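Power strip

A power strip is a portable block of electrical outlets fixed in one housing and fed by a single flexible cord. It lets several low-demand appliances draw from one wall outlet. Other names in use are extension block, multi-outlet strip, trailing socket and, in older catalogs, relocatable tap. The term does not cover plain extension cords with one outlet, or the fixed outlet channels that are screwed to walls and wired permanently.

Construction

The housing is normally a long molded shell in two halves, closed with screws or rivets. Inside, continuous metal bars run the length of the strip, and each outlet is formed by spring contacts attached to the bars. One bar carries the live conductor, one the neutral and, in grounded types, a third the protective ground. Strips with continuous bars have fewer joints than strips in which each outlet is wired separately, and fewer joints generally mean less heating under load.

The cord enters at one end through a strain relief. This part clamps the outer jacket so that a pull on the cord is not passed on to the conductors. White and black are the usual colors for housings sold for office and household use. 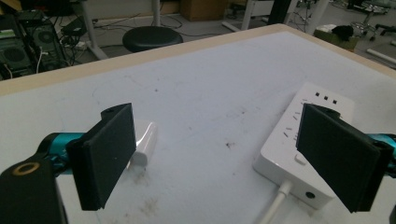

Switches fall into two groups. A master switch disconnects all outlets at once and is commonly a rocker. Individual switches, one per outlet, add length and cost but allow a single appliance to be isolated. In single-pole designs only the live conductor is broken; double-pole designs break both live and neutral and are preferred where plugs can be inserted either way around.

Outlet patterns

The shape and spacing of the openings depend on the national plug system. Some strips have universal outlets, whose openings accept plugs of more than one standard. Universal outlets are convenient for mixed equipment but hold some plugs loosely, and a number of countries restrict their sale. Spacing matters as much as shape. On closely pitched strips a plug-in adapter can cover the neighboring outlet, so that a strip with 7 outlets may in practice serve only four appliances. Makers have responded with wider pitch, outlets turned at an angle, and outlets placed on more than one face.

Rating and overload

A strip is rated for the total current through its cord, which is shared by all outlets. Adding outlets does not raise the rating. On a strip rated at 13 amperes, the loads of all connected appliances must be added together and compared with that figure. Heaters, kettles and irons can take up most of it alone and are best connected directly to the wall. Connecting one strip to another, often called daisy-chaining, puts the whole load on the first cord and is prohibited in most workplaces.

Protection is provided by a fuse or by a resettable breaker. Surge-protective strips also contain components that limit brief rises in voltage. These components wear with use, and an indicator lamp is often fitted to show whether they are still working - the outlets may continue to supply power after the protection itself has failed.

Use on worktables

On a desk or bench, a strip is usually placed along the back or one side, where the cord can drop to the floor without crossing the working area. A loose strip tends to shift whenever a plug is removed. Screws through keyhole slots in the base, clamps and adhesive pads are the common remedies. Clamps require a tabletop with a firm edge; adhesive pads hold well on smooth coated surfaces if dust and grease are wiped off first. 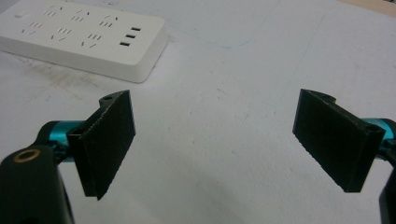 A bench survey by Hsiu-ying Lui and Cheuk-hei Tai, carried out at the Pletum workshops, recorded the position of 1,171 strips. Strips lying loose on the tabletop were the largest group, followed by those fixed under the rear edge. The authors noted that under-edge mounting kept the surface clear but led users to leave unused chargers plugged in, as the outlets were out of sight. The Basby bench system, introduced later, placed 9 outlets in a raised rail at the back of the table, with the openings facing the user. The Hamdan rail is similar but has its cord entry in the middle.

Care and inspection

Strips are cleaned unplugged, with a dry or barely damp cloth. Openings that face upward collect dust and crumbs, and shuttered outlets reduce this. A strip should be taken out of service if the housing is cracked or discolored, if plugs feel loose, if the cord jacket has pulled away from the strain relief, or if any part becomes hot in normal use. Repair of molded strips is rarely practical.

See also: Extension cord; Cable management; Surge protector; Cerken outlet channel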